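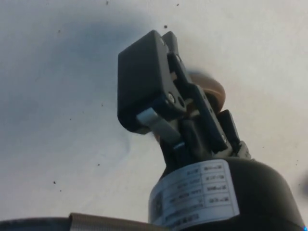 What is the Dalgleish Table?

It's a free, drop-in table at the Odier shop in Tretcombe where you can bring the round odds and ends of your kitchen - lids, trivets, coasters, saucers, little trays - and swap them, match them up or get help deciding where they should live. It opens in January.

ODIER TO HOST THE DALGLEISH TABLE, A MONTH OF SWAPPING AND SORTING ROUND THINGS

TRETCOMBE, Dec 26, 2025 - I've run the Odier shop for 13 years now, and every winter the same thing happens. People come in the week after the holidays, a little tired, carrying a bag of leftovers from their own cupboards, and ask me if I have a lid that fits. Or they have a nice brown saucer and the cup is long gone, or a trivet from an aunt that leaves a mark on the counter. I love these conversations! So this January we're clearing the big pale table at the front of the shop and giving it over to them for the whole month.

We're calling it the Dalgleish Table. Dalgleish was the name over the door when I took the place on, back when it sold pots, pans, twine and paraffin, and plenty of people in town still call us that. I've stopped correcting them.

You bring in whatever round, flat or nearly flat kitchen things you'd like to part with, or find a partner for. Put them on the table. Have a look at what everyone else left and take home anything that suits you. There's no ticket and no need to leave something in order to take something. If you only want to poke around and have a cup of tea (the kettle is in the back, ask me), that's fine by me too.

What to bring: pot and jar lids in any material, coasters, trivets, saucers, small plates, cork mats, cake boards, turntables, the round wooden boards that come with cheese. Chips are okay on the underside. Please wash everything first and dry it properly, the cork especially. I can't take knives, electrical things or anything bigger than a dinner plate, as the table is only 62 inches long and I'd like people to be able to see the top of it.

The sorting side of this came from our own stockroom. For years I stored round things in stacks, the way I expect most of you do, and the one I wanted was always at the bottom. Last spring I pulled everything out and tried standing it all on edge in a rack, like records. What a difference. I could run a finger along the rims and stop at the right one. I did the same at home that evening and my husband thought we'd been burgled, the cupboard looked so bare.

So there will be a rack on the table for you to try, and I'll happily talk your ear off about it. A few of the other things I've picked up, in case you can't make it in:

Measure lids across the inside lip. The outside edge tells you almost nothing about the fit.

If you have a light countertop, keep one dark mat out and put the rest away. A brown disc on a pale surface is easy to find when you have a hot pan in your hands and are looking around in a hurry. I've had white trivets on a white counter and I've missed them.

Glossy saucers slide around in a drawer. A dish towel folded under them will quiet them down. So will a piece of that rubbery shelf liner, though I find it goes sticky after a while, and then you have another job.

Cork that smells of last year's soup can be left out by an open window for a day. If it still smells, let it go.

We're also using the month to introduce the Wivetti line, a small set of round tabletop pieces we've been testing in the shop kitchen since the fall. There are 2 sizes, a coaster and a trivet, and both come in a warm brown with a slightly darker edge. The trivet is $9. I went back and forth on the color more than I'd like to admit. The first samples were a sort of putty shade and they looked lovely on the shelf and like nothing at all on the table, so back they went. The brown has been sitting beside my stove for weeks and I've grown very fond of it.

You don't have to buy one to use the swap table, and I promise not to hover. They'll be on the shelf by the register.

I should say what happens to the leftovers. Anything still on the table at the end of January goes into a crate by the door, free to whoever wants it, and I'll keep the crate out until it's empty. Odd lids do get snapped up, in my experience, mostly by people who put them under plant pots. One of our regulars hangs them on her fence. I've been promised a look at it in the summer.

The table will be open whenever the shop is, from mid-morning until we close up for supper. We're at the bottom of the hill in Tretcombe, on the same side as the post office, with a ramp at the side entrance. Parking out front is tight, so try the lot behind us, and if you're bringing a heavy box, ring the bell at the back and I'll come out and carry it in with you. Most visits take about 20 minutes, unless you start looking for a match for a casserole lid, and then I'd plan for lunch.

If you write about homes or kitchens and would like to stop by before the doors open, please do. Mornings are best for talking, afternoons get busy. I can set out the Wivetti pieces for you and show you the rack, and you're welcome to bring your own problem cupboard in a bag.

About Odier

Odier is a small kitchen and tableware shop in Tretcombe. We sell everyday cookware, table linens and storage, with a repair shelf for handles and knobs. Press questions can be left at the shop counter or by phone during opening hours.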